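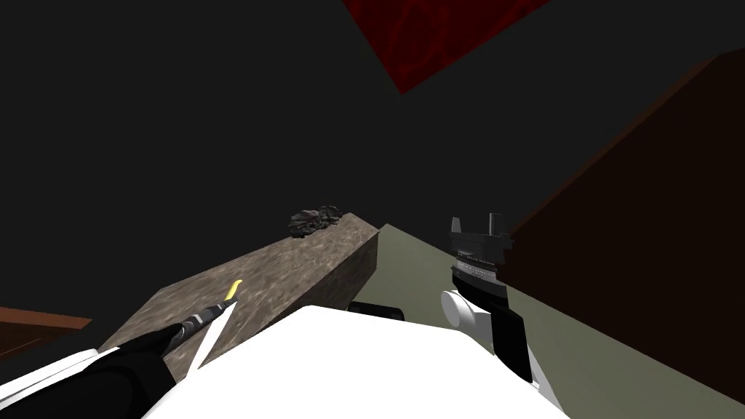 1 min read

Loment grip pad kit, replacement set for two-arm benches. Part 1226. Ships from Golton, in stock again from October.

READ BEFORE YOU ORDER. Pads from the old batch let tools turn in the hand. Sastamberg had a held blade swing round mid task, arm stopped on a force fault, no one near it. Same fault since on a Romaniuk bench. If your pads came with the grey backing take them off now, dont wait for the new ones.

What goes wrong: pad glazes over, grip force reads normal, handle rolls anyway. No warning on the controller. Striped handles make it easier to spot, watch the bands when the arm pushes down. Bands move, pad is finished.

In the kit: 9 pads (8 plus a spare), screws, wipe, fitting card. Fits left and right hands. 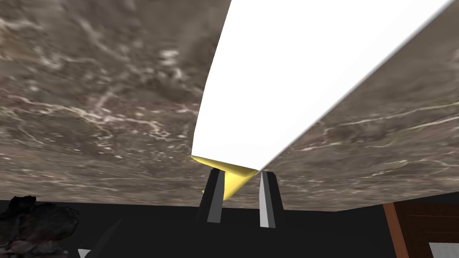 Fingertip wear is the other thing to check. The old pads go at the top edge first, where thin parts get held. Run your check in the sim before the real bench, close-up view from the hand. Small yellow piece up at the fingertips, narrow gap between the two fingers, that is the view you want to be looking at. Piece creeps between one run and the next, change both pads, never just one.

Fitting takes 30 minutes for both hands. Power off, tool out, arm parked. Re-zero the grip force afterwards or it will fault agian on the first pick.

Returns on the old batch: send pads back in any bag, no form needed. Max 5 kits per order while stock is low.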